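Landeg teaches its robots to sort small parts at an ordinary office desk. The engineer who runs the sessions has been doing it for three years, and says the work is slower than visitors expect.

"You show it the same thing again and again," she says. "Pick up a packet, put it in a compartment. We aim for 100 good runs before we train on anything."

Some runs are done by remote control, with an operator moving the arm from a headset. Others are done by hand at the robot's side. She prefers the remote method for long reaches and the hand method for anything fiddly – "you feel when the grip is wrong".

The project, called Corkura, now has 2553 recorded runs. Around 23 of those were thrown out last month because the operator had changed speed halfway through. "It copies your bad habits as well," she says. "If you hesitate over the box, it will hesitate over the box."

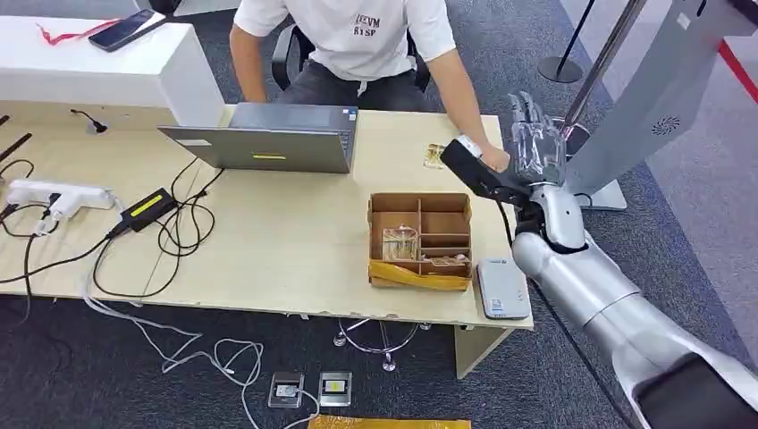
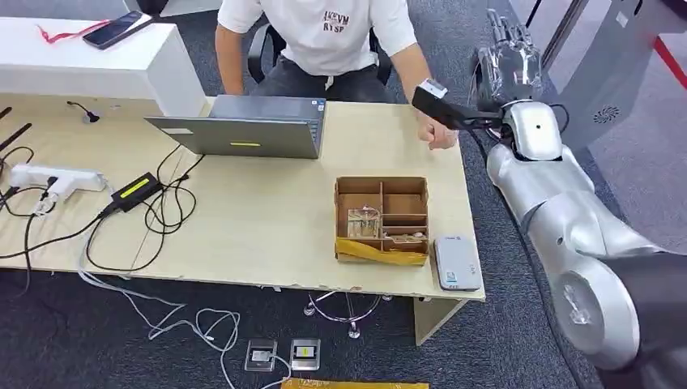 The desk and the divided cardboard box, in both views.
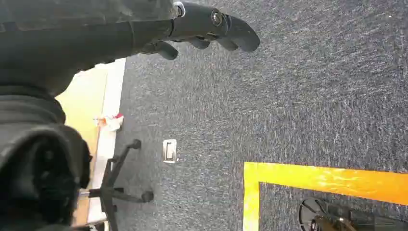
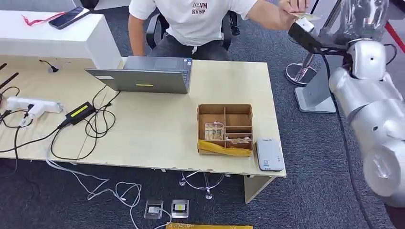
New operators get two days of practice before anything they do is kept. Most of them start by moving too fast, she says, and then go too slow once they have been told.

I asked what she would change. "More kinds of packet. We used what was in the cupboard, and it has learned that cupboard very well." A second set of items is due from Moladora in the spring, and the team will start again with those from the first run.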